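Calatton Test Tube Rack, Orange
Item no. 663
Sold by Plallville Laboratory Supply

Product details

The Calatton rack is a simple plastic rack for screw cap tubes. It is for teaching rooms, small laboratories and any bench where tubes must stand upright and be easy to find. The orange color is strong and you see it at once on a white table, also from the other side of the room.

The top is open with rows of holes. You can take the tube by the cap and lift it straight up, and put it back in the same way. We recommend to fill the back row first when you work from the front, so your hand does not pass over other tubes.

The rack is sold in packs of 2. Tubes are not included, please order them separately (item no. 991, clear with blue screw cap).
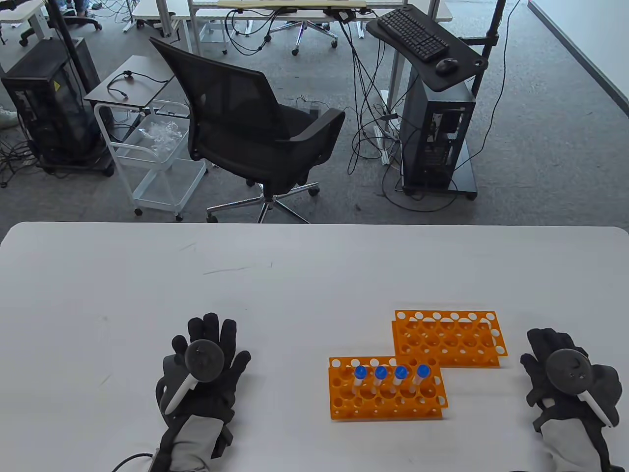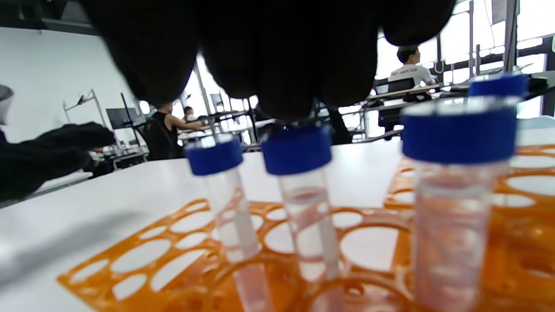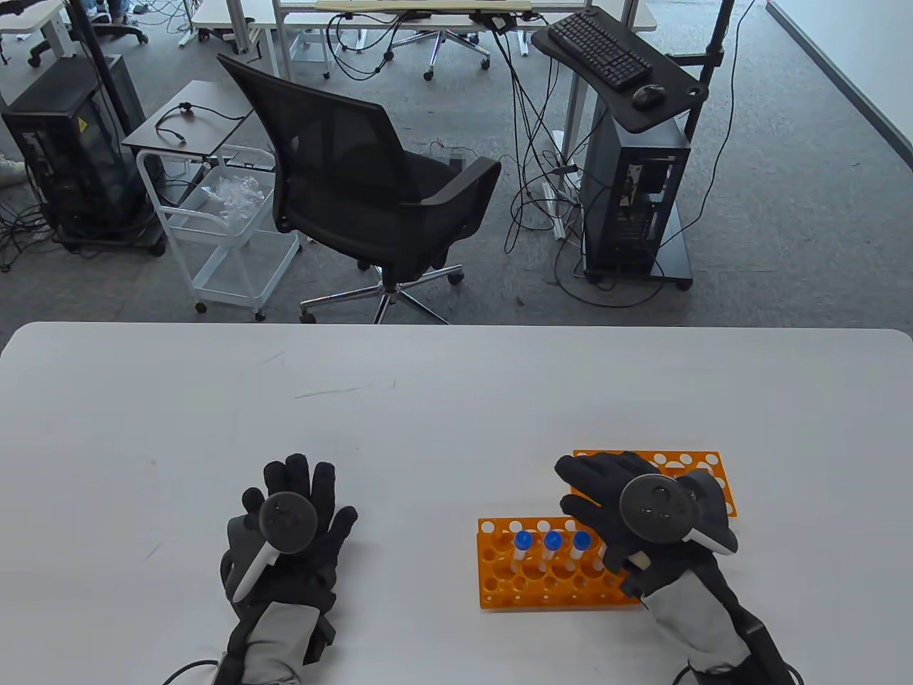 Two racks, one behind the other, is the arrangement most of our customers use. The front one is for the tubes you still have to handle and the rear one is for the finished tubes. If you prefer the opposite order, it works the same.

Gloves

With thick or knit gloves the cap is easier to hold than the body of the tube. Please leave one free hole between tubes if your gloves are large. Do not press the tube down with force. When it does not go in, the tube is too wide for this rack and you should ask us for the Dalgleish model.

Cleaning

Wash by hand with warm water and mild soap, then let it dry upside down on a towel. A soft bottle brush is good for the holes. Do not use acetone.

Delivery and returns

Orders leave our warehouse within 5 working days. You can return unused racks in the original bag. For larger orders and school prices please write to Savvas Katsaros in the sales office. Questions about tube sizes are answered by Segundo Taipe.

The older Sterkex rack will be available until the end of July. Its holes have a different spacing, so please do not order it as a replacement for a Calatton.

Page updated Monday, April 6, 2020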